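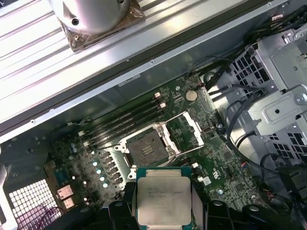 Buying new was never on the cards, Korkor Akolgo told the Iditley repair evening, when most of these old office towers only want a better processor and a bit of memory.

Doors 10 till 5 all through January, at the Gbeho hall. Bring the tower, leave the monitor at home. Processors go in first, memory after, then the lid back on. Appeal fund stands at £3,891, which pays for parts and thermal paste. Finished machines go to familes on the Zarent estate.

Comments

Kwabena Asamoah
mind the socket pins, bent two on mine last year and that was the board done for

zedtop
do they take laptops?? rang twice no anwser

Search Iditley news... Go

Contact the newsdesk | © Zakari Local | Back to top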